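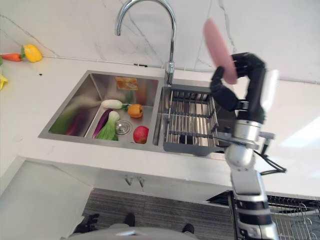 **Equipment Planner, Kitchen Manipulation – Villine**

Villine is hiring one person to plan and run equipment buying for its kitchen robotics group. The job is full time, on site, and starts in March.

The group has 14 staff and 2 test kitchens. A second arm and a spare multi-fingered hand are in next year's plan, and we need someone to own that budget from first quote to final invoice.

You will:

- keep the parts and spares list current – hands, cables, joint bands, dishware, produce
- get quotes from Votel, Matsuda and other suppliers, and compare them on lead time as well as price
- write the yearly equipment plan with Setsuko Chiba, who runs the lab
- track service contracts and repair costs for each arm
- book delivery and installation around the test schedule

You should have five years in purchasing or lab operations. Experience with robot hardware helps. You need to be comfortable reading a spec sheet and asking an engineer what a line on it means.

The planner reports to Kohei Shibata and works from our Zillau building. Core hours start at 9 a.m.

To apply, send a resume and one page on an equipment purchase you planned, including what it cost and what you would change. Leave out confidential prices – ranges are fine. Interviews take place at Zillau and include a short budget exercise.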